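Home > Kitchen > Bread and Baking > Proving

Trimimeo Proving Basket Set, Long Oval
Product code 634
In stock

We bake a lot of bread at Covness (too much, if you ask the people who have to eat it) and this is the basket set we keep going back to. It's a long oval made from coiled cane, with a washable linen liner, and it holds enough dough for a good family loaf. The coils leave those lovely floury rings on the crust, and a wetter dough keeps its shape far better than it does in a mixing bowl lined with a tea towel. We tried the tea towel for years!

Each basket is wound by hand at the Pelupessy workshop, so expect small differences in colour and in the width of the coils. The ends are pinned and tucked under — no staples to catch on your liner.

What's in the set
1 oval cane basket
1 linen liner with elasticated edge
1 dough scraper
Recipe card for the Jomo seeded loaf

The recipe card was written by Ama Alhassan, who tests all our baking things at home before they go on sale. Her seeded loaf takes an overnight rise in the fridge and comes out with a dark, crackly crust. If you only bake it once, use the pumpkin seeds and toast them first. 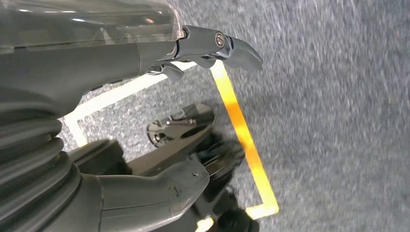 Before first use
Mist the inside of the basket lightly with water, dust it with rice flour and leave it to dry overnight. Do this twice if you plan to bake without the liner. Plain white flour will do at a pinch, but rice flour sticks much less.

Looking after it
Tap out the loose flour after each bake and brush between the coils with a stiff, dry brush. Never put the basket in the dishwasher. The liner can go in a cool wash with no fabric softener, and it will soften nicely by itself. Store everything somewhere airy — a closed plastic tub is the quickest way to get mould.

Size and weight
Length: 20 cm at the base, wider at the rim
Suits: loaves made with up to 500 g flour
Spare liners: sold separately, code 3421

Returns
Unused sets can come back to us within 14 days. Please keep the card sleeve.

You might also like
Trimimeo round basket, small
Jomo bread lame with spare blades
Rice flour, 1 kg bag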